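Portrait Prize at Clodley Gallery: What the Judges Chose

The Clodley Gallery has announced the finalists for its portrait prize, and this year there were 592 entries, the most since the prize began. Fifteen of them are now hanging in the two front rooms. I went to see them in the first week, and I would like to share some thoughts with our members.

The winner is Dulce Carrillo, for a large painting of her former music teacher, Mr Maldonado. He sits sideways on a piano stool, and his hands are much bigger than they should be. Some visitors near me did not like this. One man said a portrait should first of all look like the person. I understand his opinion, but I do not share it fully. The hands are what a pupil looks at for many years, so for me they have the right size.

The local newspaper wrote that the choice was "brave". I find this word a little too easy. Painters have changed the size of hands and heads for centuries, and the old altar pieces are full of it. It would be more useful to say if the colour works - it does, mostly, though the green of the wall is heavy - and if the face holds our attention after the first minute.

Second place went to Dougal Ritchie for a small drawing in pencil, called Tadetti, after the street where he grew up. It is hung too high, beside the door, and I nearly walked past it. I hope the gallery will move it before September, when the show goes on to Mutalska.
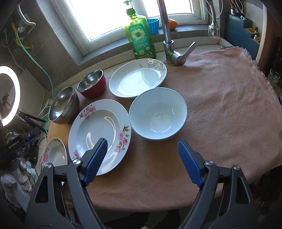 Issue 272, page 15

The catalogue is a disappointment. The reproductions are dark, and the essay at the front uses many long words to say that portraits are about identity. Two of the artists have no biography at all. For the price I had expected more care, and I told this to the person at the desk, who was very polite about it.

Still, the exhibition is worth the trip. Entry is free for members if you bring your card, and the upstairs room is open until five. Visitors can also vote for their own favourite, on paper slips at the entrance. My vote went to the pencil drawing.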